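What Is an Anthology?

Have you ever opened a box of mixed chocolates? One has caramel, one has nuts, and one has that pink stuff your cousin always grabs first. An anthology is a book a lot like that box. It's a collection of stories, poems, or other writing by many different people, all tucked inside one cover!

The word is very old. It comes from Greek and it means a gathering of flowers. Long ago, people thought of a good poem as a kind of flower, so a book full of poems was a bouquet. Isn't that a lovely idea?

Who picks what goes in?

That job belongs to the editor. The editor of an anthology might not write any of the stories at all. Instead she reads, and reads, and reads some more. First she chooses a theme, like the sea, or being the new kid, or machines that think. Then she asks writers to send in their work.

Siiri Urbonaitė edited an anthology for young readers called The Clumico Lantern. She asked for stories about inventions, and 300 of them came in the mail and by email. The finished book had room for just 24... no, even fewer than that, once the long ones were in! She kept a big chart on her kitchen wall so she could remember which story had the talking kettle and which one had the robot who was scared of thunder.
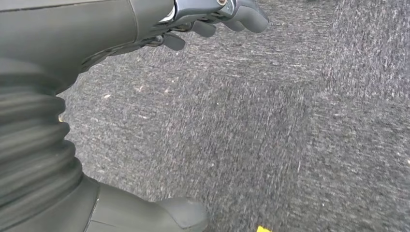 A robot's hand, with its fingers curled over a carpet.

Saying no to a good story is the hardest part. Sometimes a story is great but there are already two others just like it. Siiri wrote back to every single writer, and she told many of them to try again with the next book.

Putting it in order

Now comes a part I love. What should go first? Editors think hard about this. The opening story needs to pull you right in. A sad story might be followed by a silly one, so you get a chance to smile again. Short poems can sit between long stories like little resting spots on a hike.

Siiri spread the titles across her floor on slips of paper and moved them back and forth for 4 days. The last story in the book, "Goodnight, Silby," started out in the middle! 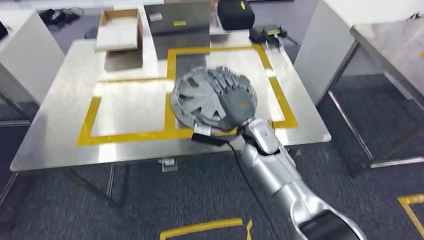 Once the order is set, the editor writes an introduction. It comes at the front and tells you how the book came to be and what ties the pieces together. At the back you will often find notes about the authors, with a few lines on each person. Don't skip those! You might find out that the writer of your favorite poem keeps bees or lives on a boat. The Clumico Lantern has 274 pages, and the author notes fill the last six.

How do I read one?

Any way you like! You can go from front to back, or look at the list of titles and jump to the one that sounds the most fun. If you don't like a story, try the next one. It's by somebody else, so it will sound different.

Make your own

Ask your friends or your class to each write one page about the same thing. Snow is a good theme, and so are secret doors. Gather the pages, choose an order, write a short introduction, and staple it all together. Put every writer's name on the contents page. Now you're an editor!

Words to know

Theme: the idea that all the pieces share.
Contributor: a person whose work is in the book.
Contents page: the list at the front that shows what is inside and where to find it.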